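Closet numbers, January 28, 2018

I finished going through my clothes this weekend. The plan was to own fewer of them before we move to Welgate in July, and to stop paying for the storage unit on Caron Street, which has cost me 2220 dollars so far. Most of what was in it was coats.

I started with 286 pieces, counting socks as pairs. I wrote them all down in a notebook, which took longer than the sorting did. Everything I hadn't worn in a year went in one pile, and everything that didn't fit went in another. The two piles were mostly the same pile.

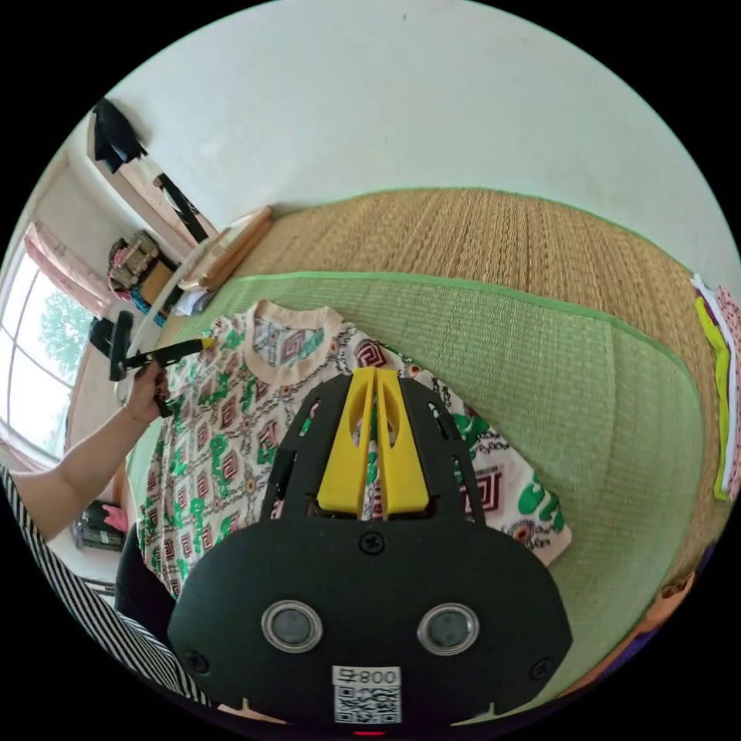
Shirts were the hardest. I have always bought them one at a time, on sale, and they add up. Solid colors were easy to let go, and I kept the white ones for work. A patterned shirt is harder to judge, like the one under the yellow fingers, and I went back and forth on all of mine. In the end I kept the ones that go with both pairs of gray pants. That left 15 shirts, and I could probably lose a few more.

Sweaters went faster. I kept the wool ones and gave away anything that itched. The thrift store on Kandetti Avenue takes drop-offs until five, and they were fine with grocery bags as long as the tops were tied.

I also tried selling a few things on Otent. I listed 11 items and sold two, a rain jacket and a belt. After shipping I made enough for lunch. I won't bother with it again unless it's something expensive. 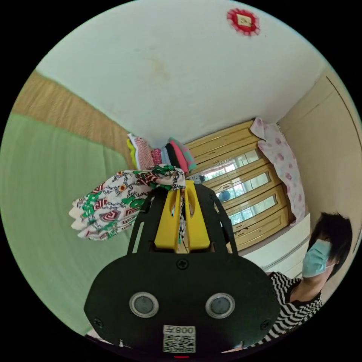
Do you miss anything you gave away?

One green cardigan, a little, mainly when the house is cold in the morning. I have another sweater that does the same job.

Next is the linen closet. We have far too many towels, and the old ones can go to the animal shelter if they still take them. I need to call and ask.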